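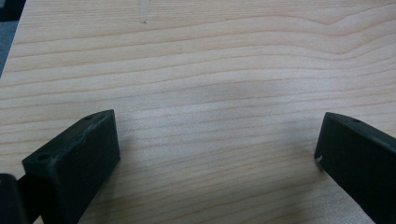 Flat-sawn grain on a pale tabletop with a matte surface.

Refinishing a wooden tabletop with hardwax oil

This procedure covers a bare or previously oiled top up to 1,000 mm wide. Varnished tops must be stripped first.

1. Clear the top and vacuum it. Wipe with a cloth dampened in mineral spirits and let it dry.

2. Sand with the grain at 120 grit, then 180. Stop there – a finer grit closes the surface and the oil will not soak in evenly. On veneer, start at 180 and keep the sander off the edges.

3. Vacuum again. Check from a low angle for swirl marks.

4. Stir the oil. Apply a thin coat with a white pad, working in sections no longer than 900 mm. Wipe off the excess after ten minutes.

5. Leave overnight, rub lightly with a gray pad, and apply the second coat the same way.

Work oil into the rim of any cable hole with a cotton swab. Raw end grain at the cut takes up spills quickly. 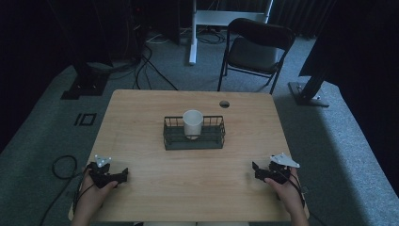 Light wooden table with a grommet hole, wire basket and cup on top.

Keep wire goods and cups off the new finish for a week. Lay used rags flat outdoors to dry – oily rags in a pile can catch fire.

Procedure by Karim Fawzy. Sanding notes by Gergely Major.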